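Slow Reading and the Sunday Lectionary
November 29, 2019

Advent begins this weekend, and with it a new year of readings, and I find myself wanting to put in a good word for the Old Testament lesson. I mean the one read first, usually while people are still finding their glasses and settling the children, and which in a good many parishes has lately been dropped altogether so that everyone can be home by noon.

I should say where I'm coming from. I have worshipped at Nedidbridge for most of my grown life, in a congregation that on a full morning numbers 40, and since May I have been looking after the readers' roster (a grand title for a sheet of paper on the back of the vestry door). So I hear the grumbling. The names are too hard. The stories are too long, or too bloody, and what on earth has Nahum got to do with us? These are fair complaints, and I've made one or two of them myself, particularly the year I was handed the genealogies.

But I have come round to thinking that the awkwardness is a large part of the gift. When we hear only the Gospel, we tend to hear a voice we already know, saying things we have quietly agreed with in advance. The prophets don't let us off so easily. Isaiah will have us beating swords into ploughshares on Sunday, and if you read on even a little way past where the lectionary stops, he is thundering about silver and gold and chariots, and people bowing down to the work of their own hands. I'd like to know why we stop at verse five. I suspect it's good manners.

There is a lovely custom I ran into years ago, when I was visiting the Livov parish for a baptism. The reader there stood up, opened the book, and waited. It must have been a full minute before a word was spoken, and by then even the toddlers had gone quiet. Then the passage was read, all of it, no trimming, at the pace you'd use to read a letter from somebody you loved. I can still tell you what the lesson was, and I couldn't tell you what anyone preached.

Now, I know the argument on the other side, and I have some sympathy with it. Families are busy, the heating in our building is unkind, and a badly read passage of Leviticus can feel like a punishment. Fine – then let's read it well! Give people the text a week ahead. Sit down with them over a cup of tea and work out who is speaking, and to whom, and whether anybody in the story is cross. We have started doing this on Thursday evenings at our place, and the conversation wanders all over, from Babylon to the price of firewood, and I wouldn't trade it for anything. 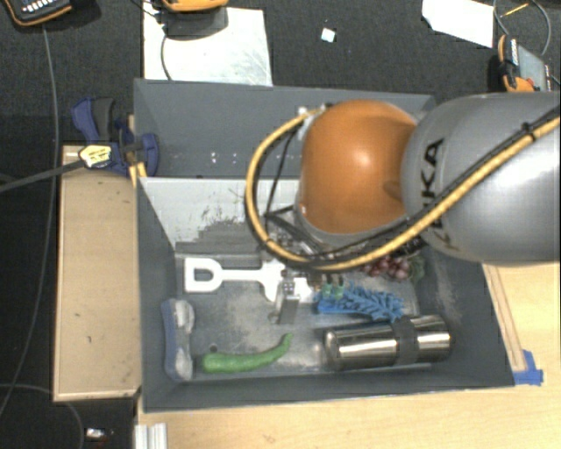
What I would ask, then, of any parish thinking of trimming the service this Advent, is to look somewhere else first. Shorten the notices. Drop a verse of the closing hymn, if you must, and forgive me for saying so. But leave the old lesson where it is, and let whoever is reading take their time over it.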